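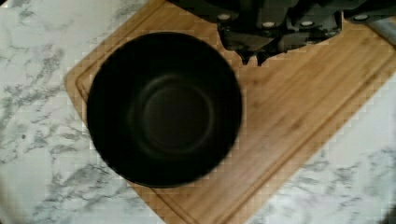

竹のまな板と黒いボウル(大理石のカウンターにて)

Trollcombe 台所まわり写真集 README

このフォルダには、台所の作業台とその上に置かれた道具の写真が入っています。まな板、ボウル、皿、ふきん、計量スプーン。毎日使っているのにじっくり眺めることの少ないものばかりで、整理しながら何度も手が止まりました。木目ってこんなに表情があるんですね!

更新日:2023年3月20日
枚数:2,458枚
うちボウルが主役のもの:756枚
言語:ラベル、説明文ともに日本語

フォルダ構成
board/ まな板、カッティングボード
bowl/ ボウル、鉢、どんぶり
cloth/ ふきん、鍋つかみ
small/ 計量スプーン、小皿、箸置きなど
labels.csv ラベル一覧
notes.txt 撮影場所ごとの覚え書き

複数の道具が写っている写真は、いちばん大きく写っているものを基準に振り分けています。冒頭の写真なら、まな板の上にあってもボウルの口がいちばん大きいので bowl/ です。迷ったものは notes.txt に書き残しました(小皿と浅い鉢の境目はいまだに悩みます)。

ラベルの付け方
labels.csv には、品名、色、材質、置き場所、向きの五つの列があります。色は「黒」「薄茶」のような普段の言葉で書いてください。材質は見てはっきりわかるときだけ記入し、わからなければ「不明」とします。冒頭の黒いボウルも、つや消しの質感は見えますが材質は「不明」です。まな板のほうは細い縞が平行に走っていて、竹とすぐにわかりました。

まな板には「溝」の列を追加しました。縁の内側をぐるりと回る、汁受けの溝の有無です。角が丸くなっている溝が個人的にとても好きで、見つけるたびにうれしくなります。ボウルの「底」の列には、内側に輪のような段が見えるかどうかを書きます。真上からの写真だと、うっすらとしか見えないことがあるので、少し拡大して確かめてください。

置き場所について
カウンターの材は「大理石」「木」「タイル」「ステンレス」「その他」に分けています。白地に灰色の筋が入ったものは模様の出方が一枚ごとに違い、背景だけ見ていても飽きません。まな板が斜めに置かれている写真は、向きの列に「斜め」と入れてください。角度までは測らなくて大丈夫です。

わかっている不足
・cloth/ は40枚しかありません。もっと増やしたいです!
・初期の2,000枚には「溝」の列が空欄のものが残っています。
・ガラスの器は色の表記がそろっていません。「透明」に統一する予定です。

利用と連絡
学習、研究、授業、自分の料理ノートの挿絵など、自由に使ってください。再配布のときは、この README を一緒に入れてもらえると助かります。ラベルの間違いを見つけたら、ファイル名と直したい列を corrections.txt に追記して送ってください。次の更新は4月で、ふきんの追加と空欄の穴埋めから始めます。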